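Filed under: Workshop guides > Footwear and glove testing

Checking a waterproof glove liner for leaks before sealing

The method covers the Ollis bench tester with the small hand former. It finds pinholes in the liner and weak spots in the taped seams. Allow 9 minutes per glove, including setting up.

Before you start, check that the rubber collar on the former is clean and free of old tape adhesive. A collar with residue on it leaks slowly, and the reading looks the same as a fault in the glove.

1. Turn the liner inside out and pull it over the former until the cuff covers the collar.
2. Close the clamp ring. Tighten by hand only.
3. Open the air valve slowly and bring the pressure up to 275 millibar.
4. Close the valve and wait for the needle to settle.

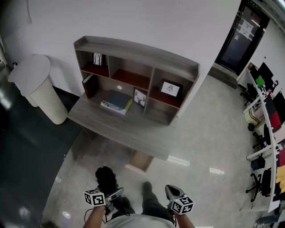

If the needle drops by more than two divisions in the first minute, release the air and refit the cuff once. If it drops again, mark the liner and go on to the water stage.

5. Fill the tank to the line and lower the former until the fingertips and the thumb seam are covered.
6. Watch the seams between the fingers first – most faults on the Sjöberg pattern are there.
7. Circle each source of bubbles with a wax pencil. Do not use ink, as it stops the repair patch from sticking.

Liners with one or two marks can be taped again. Dry them fully, press at the usual tape setting and leave them to cool flat before a second test. Liners with a fault in the film itself are scrapped.
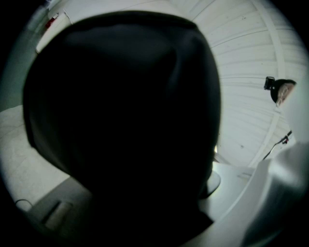 Enter the result under Wetness on the batch sheet, using P, R or S for pass, repair or scrap. Write the pressure at the end of the test as well as at the start. Bheki Ngcobo keeps the sheets for the Flurkcombe line, and batch 677 onwards uses the new layout with the cuff size in the first column.

Drain the tank at the end of the shift and leave the clamp ring open – a ring left closed will flatten the collar.

Guide by Evanthia Deligiannis. Last checked in December.

Contact the workshop | Copyright Flurkcombe | Back to top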